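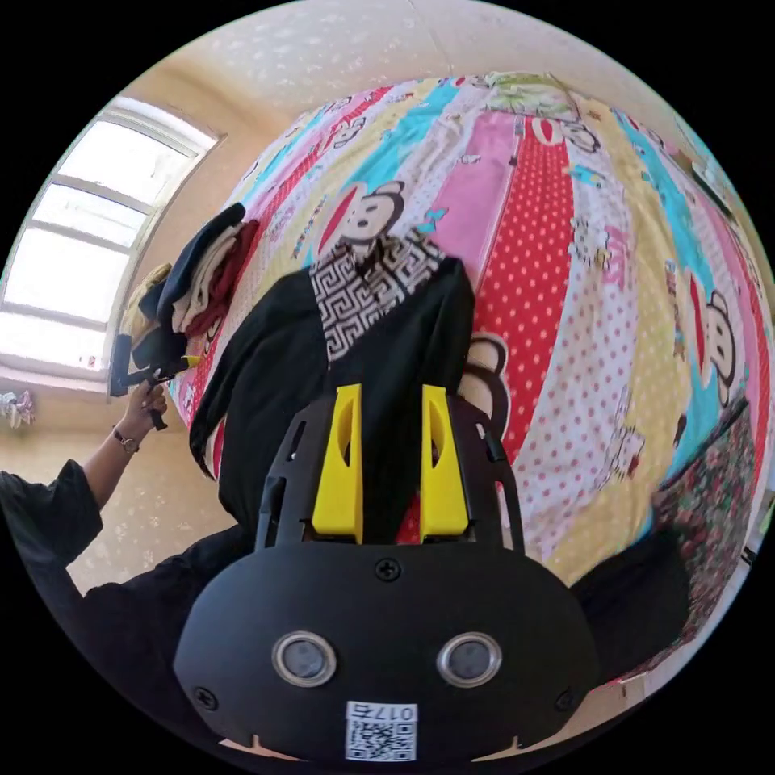
Sedstead Introduces Flat-Fold Service for Furnished Rental Homes

Bed-surface folding standard sets one procedure for long-sleeved, trimmed and dark garments

KONDGATE, 14 March 2025 – Sedstead, a household laundry and linen service, today announced the release of its Flat-Fold Service for furnished rental homes. The service covers the sorting, folding and put-away of clean garments inside the customer's home, using the bed as the main work surface. It is available to all current Sedstead account holders in Kondgate and will be extended to new accounts at the end of March.

The service follows a written folding standard developed at the company's Kondgate workroom. The standard was tested on 1,090 garments over a period of 7 weeks. Test pieces included knitwear, shirts, children's clothing, nightwear and long black garments with patterned collars or panels.

Most published folding methods assume a table or a counter. In a survey of Sedstead customers, 82 percent reported that they fold on a bed. A bed is larger than most household tables, but its surface is soft and usually covered with a quilt or blanket, so a garment can shift while it is being folded. The Sedstead standard was written for that surface.

Procedure

Under the standard, the bed is made before folding begins. The quilt is pulled level from the foot end and smoothed by hand toward both sides. Pieced and striped quilts may be left in place. Where the stripes run the length of the bed, the folder may use them as a guide for the side folds. Quilts with raised tufting or loose fringe are covered with a flat sheet.

Each garment is laid out with the back facing up, unless it has a decorated front panel. Garments with a contrasting collar, yoke or border are laid with the decorated side up for inspection, then turned once before the first fold. Sleeves are brought in to the body one at a time. A sleeve that hangs over the side of the bed is lifted back onto the surface before the body is folded, as the weight of the hanging fabric pulls the shoulder out of line.

Geometric borders are handled as a separate case. A fold that crosses a repeating pattern at an angle is easy to see when the garment is worn. The standard calls for the fold to fall below the panel where the length of the garment allows it. Where it does not, the fold is made square to the pattern and padded with acid-free tissue.

Dark garments are checked for lint on both sides. A light or brightly printed quilt is preferred under black fabric – edges and sleeve ends are easier to find against it – and a dark blanket is covered with a pale sheet.

"Folding on a bed is slower than folding on a board, and we did not try to hide that in the test results," said Warrick Nepia, head of operations at Sedstead. "What we wanted was a fold that stays square from the bed to the drawer. The largest gain came from smoothing the quilt first. It adds a minute to the visit and we have kept it in."

Storage and put-away

Folded garments are stacked by drawer width. The standard fold is made to fit drawers supplied in the Yeom range of bedroom furniture, which is installed in many of the rental homes Sedstead serves. A narrow fold is available for open shelves. Stacks are limited in height so that the lowest garment can be removed without disturbing the others.

Items that should not be folded are set aside on the pillow end of the bed and placed on hangers at the close of the visit. These include pleated skirts, lined jackets and any garment with a stiffened collar.

"Customers ask about the bed itself, mainly whether it will be left the way it was," said Kane Gilchrist, who manages customer accounts. "The last line on the checklist is the quilt. It is straightened and the pillows go back."

Availability

The Flat-Fold Service is offered as an addition to a weekly or twice-monthly laundry plan. A single visit covers up to 100 garments. Larger loads are split across two visits. Customers may request a printed copy of the folding standard, which includes diagrams for nearly every garment type handled in the test.

Cerunen, the property management firm, will include the service as an option in its spring tenancy packs for furnished homes in Kondgate.

About Sedstead

Sedstead provides laundry, folding and linen care to households and managed rental properties. The company operates from a single workroom in Kondgate.

Media contact: Kane Gilchrist, Customer Accounts, Sedstead, Kondgate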